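Search this site Search Type and press enter

Shared Kitchen at Akbridge House: Questions About the Microwave

These are the questions that residents ask me most often about the microwave in the shared kitchen. I wrote the answers together with Trinh Cao, who lives on the second floor and has repaired kitchen appliances for many years. If your question is missing, please write it in the notebook beside the sink and I will add it in the next version.

Ladan Nikzad, kitchen coordinator

Who may use the microwave?

All residents and their guests. You don't need to reserve it. Between 6 and 8 in the evening there is usually a line, so please heat one meal and then let the next person go. If you cook for a family, you can do the second dish after the others had their turn.

At what hours can I use it?

From 6 in the morning until 11 at night. The wall behind the kitchen belongs to a bedroom, and the beep at the end is louder than you think. Lộc Vương slept in that bedroom for one winter and he asked me to put this sentence here.

How do I start it?

Put the food in the middle of the glass plate, close the door until you hear the click, enter the time and press start. If you don't hear the click, the door is not really closed and the oven will not heat. The time keys under the display add up, so you can press the same key more than once.

Which dishes are allowed?

Glass, ceramic and plastic with the microwave sign on the bottom. The shelf on the left has bowls for everyone. Please don't use:

- anything with a gold or silver line on the edge, also when the line is very thin
- foil, and the paper boxes with a metal handle from the takeout
- yogurt cups and margarine tubs, they become soft and then they bend
- travel mugs made of steel

Do I have to cover my food?

Yes, for soup, sauce, beans and everything that contains tomato. We have two plastic covers with small holes. If both are in the dishwasher, a plate turned upside down does the same work, only take it off with a towel. For bread a paper napkin is enough.

How often is it cleaned, and who does it?

Every resident wipes the inside after use if something spilled. Once a week the person on the kitchen list does the full cleaning. In January the list starts again from the first floor.

The full cleaning goes like this. Fill a bowl with water and the juice of half a lemon, put a wooden spoon in it and heat it for 3 minutes. Leave the door closed for another 5 minutes. The steam makes the old splashes soft. Then take out the bowl carefully, open the door wide and look at the floor of the oven and at the plate before you start to wipe.
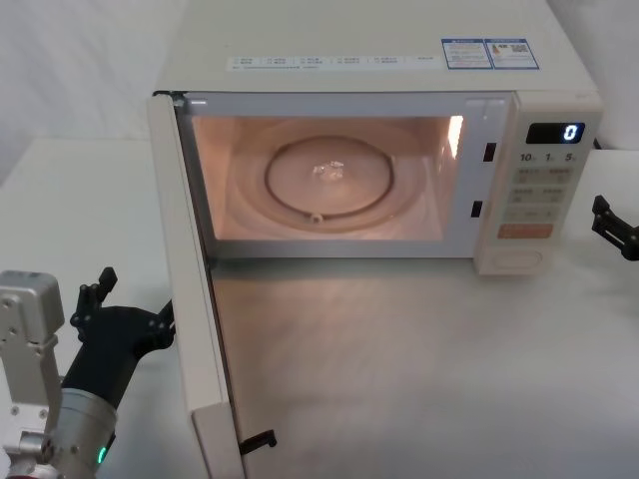 Small loose things like to stay on the glass: a corner of plastic film, a grain of rice, a piece of shell from somebody's egg. Take them off with dry paper first. If you go over them with the wet cloth, they only travel to the edge and fall under the plate, and there they can burn on.

After this, lift the glass plate with both hands. Under it is the ring with the little wheels. Wash the plate and the ring in the sink with normal dish soap. Dry them well. While they are out, wipe the floor, the walls and last the ceiling, which is the part that most people forget. Put back the ring, then the plate, and turn the plate a little with your hand until it sits.

Can I use spray cleaner inside?

Please don't. The spray goes into the small openings in the side wall and the next meal will smell of it. A cloth with a drop of dish soap is enough. On the outside you may use the spray, but put it on the cloth and keep away from the keys.

And the two slots at the side of the opening?

The hooks of the door go into them. Wipe around them with a cloth that is almost dry. Don't push a knife or a toothpick inside. Lợi Mai did this with good intentions and afterward the door needed a week before it closed properly again.

The plate is making a noise. Is it broken?

Most of the time there is a crumb under the ring, or the plate is not sitting in the center. Take out both, wipe, put them back. If it is still knocking, write it in the notebook.

Can I remove the stickers from the front?

No. Leave them where they are. If they look dirty, wipe them softly and don't rub the corners.

It smells of fish (or popcorn). What can I do?

Repeat the bowl with lemon. Vinegar works too, two spoons in a cup of water, but then the kitchen smells of vinegar until lunch. Leave the door open for a while when you are finished. Burned popcorn is the most difficult and sometimes needs two days.

I see sparks. What now?

Press stop, keep the door closed for a moment and then take the food out. Check for metal. If there was no metal, don't use the microwave again. Hang the red card on it and call Keegan Leclerc at extension 481, also in the evening.

Can I put my own microwave in my room?

No, the wiring in the rooms is old and the rental contract does not permit it. A kettle is fine.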